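## From my laundry corner: the big red cloth and the grey pile

Hello again from the spare room, where the folding happens! Last month I promised a follow-up to the tea towel piece, and a few of you wrote back asking for something on the larger stuff, the sheets and throws and tablecloths that never sit flat in the cupboard. So I've been at it all February, with the window open and the radio going, and I've got opinions.

First, the surface. For years I folded on the end of the bed, which is a rotten place to fold anything because the doona gives way underneath and you're always leaning over at a funny angle. Now I spread a big cloth out first and do the folding on top of it. Mine is the red wedding one, with the double happiness character on it in white and THE BIGDAY in white letters (all one word, the big day, which has bothered me since the first time I saw it). It's far too loud for the dining table and I've never been able to part with it, so it has ended up with a second career as my folding cloth. The colour is a real help when you're working with grey or white things, as you can see every edge.

The catch is that a folding cloth needs to be flat itself. I get impatient and chuck it down any old how, and then a ridge of red creeps up underneath whatever I'm doing and the whole stack leans.
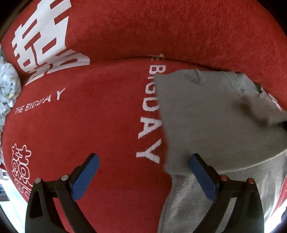 ### Getting the base flat

My method, for what it's worth:

- Take hold of the cloth at two corners and give it one good flap, away from the lamp.
- Let it settle, then push any fold outwards with the flat of your forearm. Hands make little wrinkles. Forearms don't.
- Work from the middle to the nearest side, then go around and do the far side.
- If there's printing on it, use that. When the letters look squashed, there's still a crease in there somewhere.

That last one I picked up by accident, and it's my favourite. A plain cloth will hide a shallow wrinkle from you until you've got five things folded on top of it. Lettering gives the game away immediately.

I also had a go at the Prukley folding board that was in the spring catalogue. It's fine for shirts. For anything wider than my shoulders it was useless, and I went back to the cloth after two tries. If somebody at the Zetititz end of the line wants it, it's in the hall cupboard and you're welcome to it.

### On to the grey

Grey fabric is what I reach for when I'm practising, and I do practise, go ahead and laugh. It shows shadows nicely, so you can tell a proper fold from a bit that's only bunched up. What I do is drop it in the middle of the red, any shape it likes, and look for the top edge before I touch anything else. Once you've found one honest edge you can follow it along to a corner, and a corner is all you need.

People go wrong by grabbing the middle. You lift the middle and every edge runs off and hides underneath, and you're left holding a sort of limp tent. Go for the edge, pull it towards you slowly, and stop as soon as it's lying smooth. Then find the next one. It feels painfully slow for the first week and after that you don't think about it.

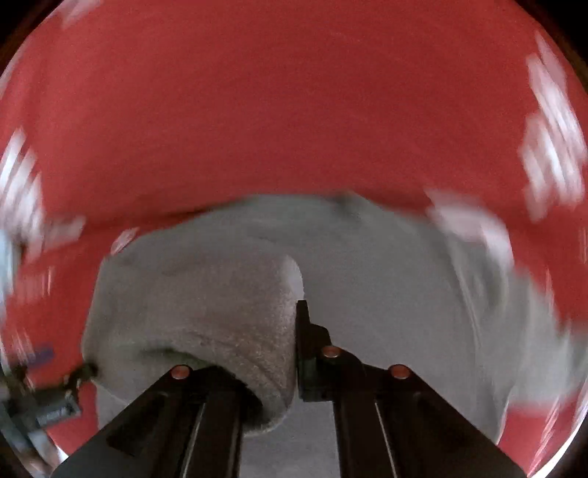
*Grey on red, with a small crease just under the top of the arch.*

Little creases like that one I leave until the end. I used to fuss at them straight away, smoothing and re-smoothing, and every time I fixed one I'd drag another in from the side. These days I do the big folds first and then press the finished bundle down with both palms, and most of them go without any fuss. The ones that stay can meet the iron.

### A few odds and ends

Somebody asked whether a cloth with white printing will mark what you fold on it. Mine hasn't, but I wash it on its own, cold, and dry it in the shade, print side in. It has gone a bit pilly, which I quite like. It grips, and things don't skate about on it the way they did on the vinyl cover I bought from Kang (a slippery mistake, and the colour of old mustard).

Storage: I roll the red cloth now and stand it in the corner behind the door. Folding the folding cloth always put a line right through the middle of it, and that was the very line I'd spend the next session trying to squash flat.

Next time I want to tackle fitted sheets, heaven help us all. If you've got a method that works with the deep corners, send it in and I'll try it on the Wurkus set, which has beaten me every single time so far. And please put the size of the bed in your note, as I got two lovely sets of instructions last time and couldn't tell which sheets either was meant for.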